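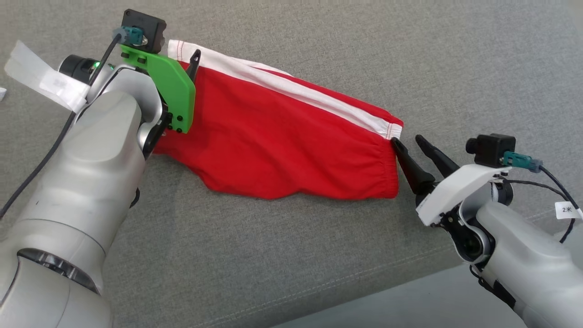 Never pass along anything you'd cry over if it came back with a grape juice stain, a reader wrote to me in April, and I've thought about that email every time I've opened the hall closet. She had more to say (four paragraphs more, bless her), mostly on the topic of a christening gown and a cousin, and by the end I was firmly on her side.

Family & Home | Kids' Clothes | Secondhand

I grew up at the tail end of a long line of cousins in Brolport, so I didn't own a new coat until I was in high school. Everything came in grocery bags. The bags went from my aunt's house on Roussel Street to ours, then across town, then up to Tosotari, where the youngest cousins lived, and if something was still in one piece after all that it came back down for the next round of babies. There was a yellow raincoat that I'm convinced has been to more birthday parties than I have.

So when I had my own kids I figured I knew how this worked. I did not! The bag system ran on everybody living twenty minutes apart and nobody moving. My sister is in another time zone now. My friends had their babies either way before me or way after, and a size 4 pair of pants doesn't do much good sitting in my basement until somebody's newborn turns into a preschooler.

What I have instead is Wuleo, the neighborhood swap board that half my street is on. You post what you've got, somebody says "me please," and you leave it on the porch. I love it. I also check it in the middle of the night, when I should be asleep, and that's how I ended up driving across Brolport at 6 a.m. for a snowsuit that turned out to be for a dog. (It was a very nice snowsuit. The listing did say "small.")

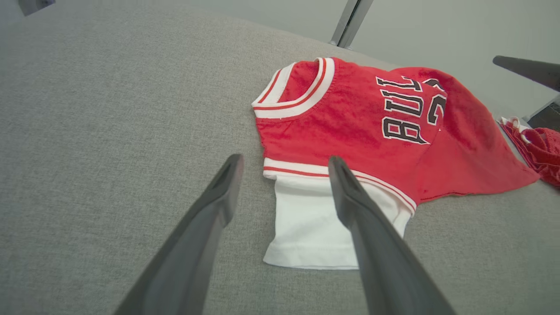 The hard part, for me, is still the sorting. I can be ruthless with socks. Pajamas, fine, they're all worn through at the knees anyway. But then I hit something one of them wore on a day I remember, and I'm sitting on the floor for half an hour with a shirt in my lap, and the bag doesn't get any fuller. My mother says you keep one thing per kid per year. My mother also has a whole cedar chest she won't let anyone open, so I take that with a grain of salt.

I've settled on something looser. If I hesitate, it goes in a box in the closet, and I go back to the box when the seasons change. Most of what's in there looks like plain old clothes by then, and out it goes. A few things don't, and those stay.

We use cookies to remember your preferences. By continuing to read, you agree to our cookie policy. Accept / Manage settings

I will say a word for labeling. My aunt wrote initials on the tags in laundry marker, and each family just added theirs underneath, so you'd get a tiny sweater with a column of letters running down into the seam. I used to read them in the bath while my own clothes sat on the hamper. I've started doing it again, even on the stuff that goes out on the porch to people I've only met through Wuleo. Maybe they think it's odd. One mom wrote back to ask what the letters were, and when I told her she went and found a marker.

The raincoat, by the way, is in Tosotari at the moment. I'm told the snaps have been replaced and the left pocket is mostly tape. I've asked for it back by spring.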